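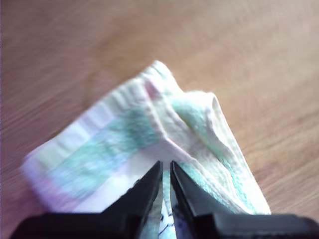
The floor at Sillar is sprung maple laid over foam blocks, and Eirlys Vaughan has spent most of the spring measuring it. She runs the technical side of the Letumar, a two-day street dance contest that drew 2,476 paid entries to its qualifying rounds this season.

Her main concern is friction. A floor with too much grip stops a headspin early and burns the shoulder on a windmill. One with too little sends a dancer's supporting hand out from under a freeze. The old surface, a vinyl sheet called Troser, was replaced in March after its seams began to lift. The maple is slower in the first hour and speeds up as the finish warms.

Sound is handled separately. The booth feeds four speakers, one per corner, delayed so that the beat reaches both crews at the same time. Kirsten Kárason, who has judged popping and breaking since the contest held 500 people, asked for the change. From her chair, she said, the snare used to land late, and a clean hit could look sloppy.

Scoring is still done by hand. Each judge marks foundation, musicality and response on a paper card, and ties go to one extra round of 45 seconds.

The hall now seats 700. Huamán, last year's winning crew, will dance in the opposite half of the draw from the hosts.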